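From: Zyanya Maldonado
Date: Apr 21, 2026
Subject: Re: gripper budget, second round

Seema Tyagi wrote:
> Terno wants 1,558 per hand-held set, and they only hold that price
> if we take 4. Can we wait until the fall?

Hi Seema, and hello everyone,

Thank you for chasing this, I know quotes are nobody's favorite chore! I'd rather not wait. Spare finger pads are 262 a box and the straps 246, and I'd happily put those off - we have plenty for now. 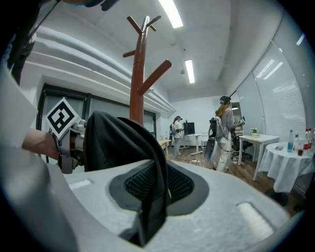 The sets themselves are another matter, and Meenakshi feels the same way. If two people are going to record side by side, we need a spare within reach, plus one we can send back to Terno for service. So my vote is for all four now, with the pads and straps on the next order. Kulap, could you ask them whether shipping is included?

Warmly,
Zyanya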